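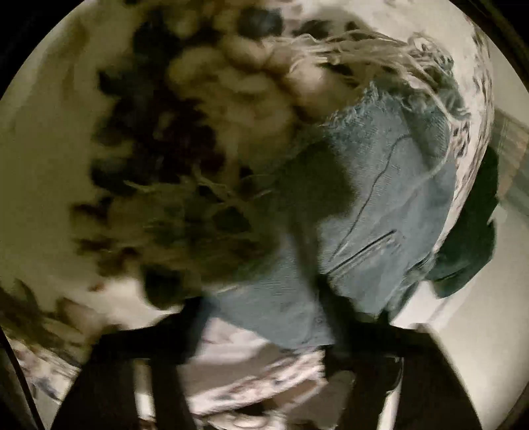

Plornby opens orders for Kumsa hand-held gripper kit, aimed at teams teaching robots to do laundry

REVOLVILLE – Plornby today put its Kumsa kit on general sale. Two-finger gripper, camera on the tool, charging dock, carry case, software. One price, no per-seat fee. Orders open Tuesday at 8 a.m. through the Plornby web store, first boxes go out in May.

Kumsa is for people who need demonstrations of household work and don't want to ship a robot arm to every apartment. An operator holds the tool, does the chore, and the camera records what the fingers were up to. The recordings then go to training. Laundry was the first chore the company built for and still the one it gets asked about most.

"Cloth is a pain," said Gert Mahlangu of Plornby. "Denim, fleece, a bedsheet, they all fold diffrently and they all hide each other. We wanted a tool you could stick in a washer or dryer, then walk over to the bed and keep going. Same tool, same settings."

What's new since the pilot version:

Fingers with a cut-out frame. Swap without taking the camera off.
Tips narrowed for picking up a single layer or a hem.
Wide view lens kept from the pilot, by request.
Battery now 69 minutes on a charge. Pilot units ran 31.
Upload resumes by itself after a dropped connection.

The pilot ran in homes across Plikendale. Operators unloaded machines, carried clothes, sorted on beds, folded, put away. 286 hours of recordings came out of it, and kit buyers get access to the full set under a research license. Commercial license is seperate, pricing on request.

Operators were asked to work at their normal speed. Fast hands mean blurred footage and Plornby has left it in the set, tagged, so that buyers can filter it out or train on it. Sessions include the in-between stuff too – clothes dropped on top of bedding, things half folded and then picked up again.

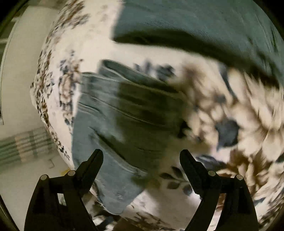 Patterned bedding was the sticking point for Ottoline Brandt, who told Plornby after a month with the pilot kit that her models kept mixing up a garment with the comforter under it, and that she would not be renewing without better labels. She also found the trigger stiff by the end of a long shift.

Both points made it onto the list. Release software adds a labeling tool that lets the operator mark the target item before the grasp, by voice. The trigger spring is lighter, and a second, softer spring comes in the box for smaller hands. Pilot customers can get both springs by mail, no charge.

Kumsa comes in a single kit or a pack of 8. Packs include a half-day setup session, on site in Revolville or Plikendale, by video anywhere else. Returns accepted on unopened kits only. Replacement fingers sold in pairs.

Demo units can be booked through the Plornby web store. Press contact: Gert Mahlangu, Plornby press office, Revolville. Product photos and a spec sheet on request.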